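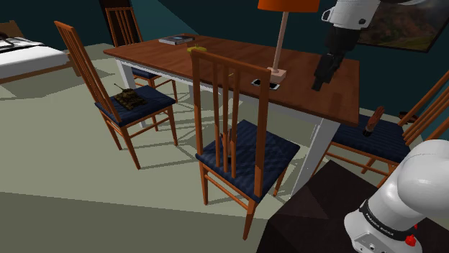
Which wall color should I live with for the next ten years?
Posted in Painting & Decorating by grirkdale_newbie

I finally get to paint my dining room and I'm so excited I can hardly sleep! It faces north, gets sun until 9 in the morning at best, and has been builder's cream since we moved in. I've fallen hard for dark teal walls like these, with a reddish-brown table top and navy seats against them, and our own furniture is pretty close to that already. My sister says it'll feel like a cave. The room is 108 square feet with one window. Do I go dark on all four walls or chicken out and do one? Also, do I really need a gray primer? The guy at Prusance said yes, but he was also selling it.

3 replies

Kiprono Mushi
All four! I did my dining room in a deep green in September and I love it so much I eat breakfast in there now. One dark wall in a small north room makes the other three look dingy, at least it did in mine (I tried that first). With all four the corners sort of melt away and the room feels bigger in the evening.

Yes to the gray primer. I skipped it on the first wall and needed four coats, then primed the rest and needed two. Have it tinted a mid gray, let it dry overnight, and cut in the edges twice before you roll. Go for matte or eggshell – anything shinier shows every bump in old plaster. And please paint a big piece of poster board first and move it around the room for a few days. Mine looked almost black by the door and gorgeous next to the window.

The other thing that made a huge difference was bulbs. I swapped the cool white ones for warm and the whole color woke up. Total cost for me was 63 dollars in paint plus a new roller, because I left the old one in the sink.

hao_and_dry
one wall. you can always do more later

Fluvmont Paula
Lovely choice! I'd go all the way around too, but think about your ceiling before you start. Bright white over dark teal gives you a very hard line, and if your ceiling edge wobbles like mine does, it shows. I used a soft off-white up there and it's much kinder. Painting the baseboards the same teal as the walls looks great too, and there's less taping to do – I got that whole job done in one afternoon. Do post how it comes out!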